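Equipment Planning for Laboratory Automation
Session notes: costing a bench-top manipulation cell
Module tutor: Mariann Gulyás

Read these notes before the seminar. The worksheet at the end is to be handed in on paper.

1. What the budget has to cover

First drafts of an equipment budget tend to list the arm and little else. The arm is a capital item with a quotation attached, so it is easy to enter. The remaining lines are smaller and come from several suppliers, and they are often left until the arm has been ordered. By then the money may be committed.

For a single-arm cell, use these headings:

Arm, controller and mounting
End effector and spares
Sensing and computing
Bench, matting and cable management
Task objects and fixtures
Safety assessment and training
Maintenance and repair

Enter zero where a heading does not apply. A blank line will be read as an omission.

2. Task objects and fixtures

Task objects are the things the arm is to handle or work among. For household tasks they are ordinary shop goods, cheap singly, but they wear, get crushed and go out of production. A packet that changes its printing between purchases is a different object as far as a vision system is concerned. Buy duplicates at the outset and store them together.

Fixtures cost more per item. Drawer boxes, rails and trays may need to be fitted or altered, and workshop time is charged to the project. 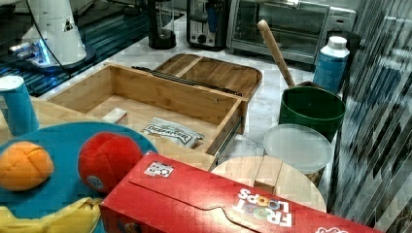 Figure 1. Arm on a kitchen counter with task objects, appliances and an open drawer box.

In a layout like Figure 1 the appliances belong on the inventory whether or not the task uses them. The toaster oven and the blender take up counter space along the back, and this affects the reach you should specify. The plush fruit and the cereal box go under consumables. The drawer box, with its metal slide rail, goes under fixtures.

3. Worked case: Plerkgate and Utgate

The Plerkgate site planned 2 cells and allowed 400 pounds per cell for task objects. Utgate planned the same number of cells with no separate line and charged objects to general stores. Both plans were approved in November. Only the Plerkgate plan can be audited by cell, and only Plerkgate could compare the Oláh and Honach quotations like for like, as Utgate's figures mixed bench parts with stationery.

Lead time should be entered next to price. One fixture in the Plerkgate plan was quoted at 21 working days, longer than the time allowed for setting up the bench.

4. Worksheet

Draw up a one-page budget for a single cell using the headings in section 1. State the task in one sentence. Give a lead time for every line above 400 pounds. Mark any item for which you hold only one quotation.

Hand in by 6 June 2026. Late work goes to the module office.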